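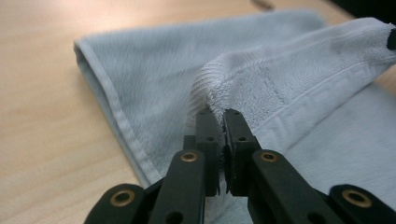
Fig. 1. Blue-grey cloth with a stitched hem, on a wooden table.

Week 2 handout: Reading a laundry claim
Household Consumption and Evidence
Notes by Azucena Villalobos

Last week we went through the label rules. This week is about the words on the front of the packet, which the label rules mostly leave alone.

Start with "softer". Softer than what? Esposito, the liquid softener in your reading pack, says "up to 30% softer" and gives no comparison anywhere on the bottle. "Up to" also covers zero. I have asked students every year to find me a softness unit on a supermarket shelf and I'm still waiting.

Softness can be measured, after a fashion. There are machines that bend cloth and record the force, and there are panels of people who rub samples and give scores. The two don't always agree. A panel score depends on who is rubbing, what they touched before, and whether they can smell perfume on the sample. Scented cloth tends to get marked up. Keep that in mind when you read the Otex leaflet, where the treated towels were scented and the plain ones were not.

The panel in the Pilolar study
1000 households were posted a trial pack. 100 sent back the form. The brochure reports what "households" thought and leaves the first number for the appendix. Who fills in a form about fabric softener? People who loved it and people who got a rash, I'd guess, but the authors made no attempt to find out.

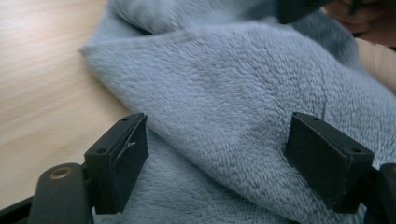
Then there is absorbency, the claim that usually gets dropped when softness is being sold. Many softeners leave a coating on the fibres. That is a fair part of why the cloth feels nice, and it can also slow down how fast the pile takes up water. Skurkus prints "fluffy and thirsty" across the cap. The test behind "fluffy" is described in two paragraphs. The test behind "thirsty" is not described at all. Make of that what you like, but say so in your write-up.

Jeptoo Gachanja's chapter is kinder to the makers than I am. She thinks shoppers read these phrases as mood music and aren't fooled. Maybe. I'd want to see sales with the phrase and without it before I agreed.

For tutorial
Read Gachanja, and Van Dusen on panel testing (skip the colour section).
Bring one packet or bottle from home. Copy out every claim, then mark which ones could be shown false.
Cletus Marchetti's group presents first. Yaowalak Nakpan's group goes in October.

Write-ups without a stated comparison for each claim will be handed back unmarked.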